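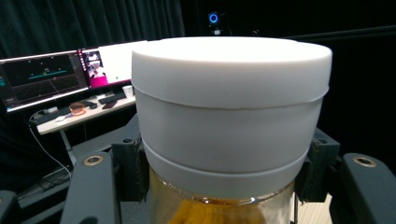

A jar held between the gripper's fingers, with one of the lab's desks behind it.

Sumaiya Kanagaratnam has picked up a lot of jars this year. She runs data collection at Harusham, a small company that trains robot arms to do kitchen and stockroom chores, and most of her working day is spent holding a gripper by its handle and doing those chores herself.

"People expect to see a robot when they visit," she says. "Mostly they see me putting things on a shelf."

The tool she uses has two fingers and a camera. She squeezes, the fingers close, and the camera records what the fingers are doing and whatever is behind them. Each recording is called a demonstration. A demonstration starts with the gripper open and ends when the object has been let go and the fingers are clear of it. The learning system, which the company calls Dewan, is trained on those recordings and later asked to do the same job with an arm.

For the jar task the target was 1,000 demonstrations. Kanagaratnam and two colleagues, Ruwan Abeysekara and Shahnaz Gazi, split the work into sessions of 60. She does hers in the morning.

"After 60 my wrist tells me to stop," she says. "You can do more, but they get sloppy. You start dragging the jar the last inch instead of setting it down, and then the model drags it too."

Jars are harder than they look. The fingers can take hold of the lid, the collar below it or the glass, and each choice leads to a different kind of trouble. Kanagaratnam prefers the collar. A grip on the lid can turn it if it isn't screwed down tight, and a full jar held low by the glass is awkward to get onto a shelf with others on both sides.

"We argued about it for a week," she says. "Ruwan wanted every grip in the data. I wanted one good one. We ended up with mostly collar, and some glass for when the jar is standing in a box and you can't reach any other way."

Abeysekara remembers the argument as shorter. He came to Harusham from Murken, where he worked on conveyor sorting, and he still thinks the set is too tidy. "A person who knows the task never fumbles," he says. "So the model never sees a fumble, and the first time it's off by half an inch it has no idea what to do."

His answer was a second, smaller batch in which the operator starts badly on purpose – too far left, too high, at the wrong angle – and then corrects. The team recorded 28 of these as a trial. Kanagaratnam says they took longer than she expected, partly as it is hard to be clumsy in a useful way.

Checking takes up the rest of the day. Gazi goes through each session and throws out anything with a blocked camera, a dropped object or a pause in the middle. From one bad afternoon she cut 22. "Somebody had been talking to me while I worked," Kanagaratnam says. "You could see the gripper just hanging there while I answered."

She is less strict about what is behind the jar. Desks, monitors, cups and cables all end up in the recordings, and she leaves them alone. Early on the team worked in front of a plain sheet, and the model did well until the sheet came down.

"Now I just move around the room," she says. "Other side of the desk, different light, chair pushed in or out. If it only works in one corner, we haven't taught it much."

The trained model gets its first full run on the arm in November. In short tests so far, Kanagaratnam says, it reaches for the collar without trouble and is weakest at letting go – it opens the fingers a little early, while the jar is still above the shelf. She has a guess about the cause and has gone back through her own sessions to look.

"I think I do that," she says. "Only a tiny bit, but I do it every time."

The next batch will concentrate on the last two seconds of the task. Gazi has asked to record most of it. After that the list says bottles, then bags, which Kanagaratnam is not looking forward to.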